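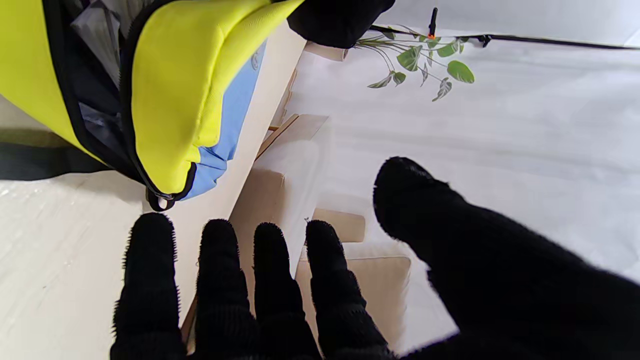 Wrist cam, gloved hand next to the bag

Filed under: Hands & Grippers > Faults and Safety

sorka_fan
Zipper job on the Sasport hand. Thumb stops dead partway through closing, no error, then the fingers keep squeezing. 14 stalls in 133 tries. Eldale support says it's glove friction. I don't buy it.

tinbench
Did you run it bare? Knit drags, and fuzz gets in the joints.
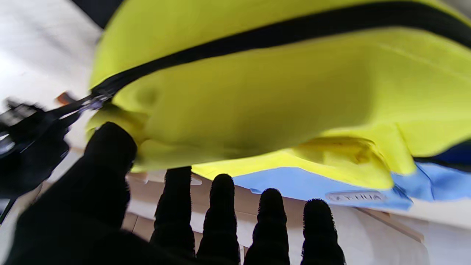

Photo: sorka_fan / wrist camera

sorka_fan
Bare, 30 tries, still stalled. So much for friction.

mopey_larch
30 tries proves very little. What's your current limit?

sorka_fan
60 percent, same as the Arumugam settings file everybody copies.

mopey_larch
Copied by everybody, tested by who? I'd worry more about the missing error. A hand that keeps squeezing with no fault shown is a safety problem - keep your own fingers out of there.

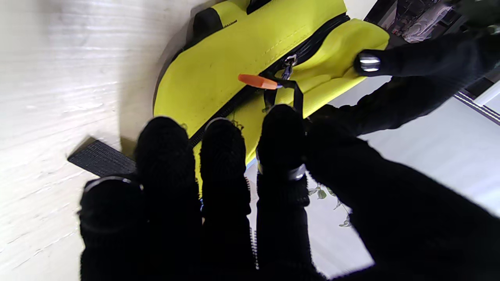
Thumb on the padded side, fingers across the front

tinbench
Still say glove. Those shiny bands on the fingertips can't help.

sorka_fan
Bands weren't on for the bare runs. Support wants me to update the firmware, same thing they told me in May. I'll do it, but I'm not expecting much, and
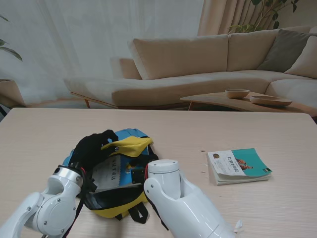
until the stall shows up in the log I'm keeping one hand on the stop button.

mopey_larch
Post the log either way.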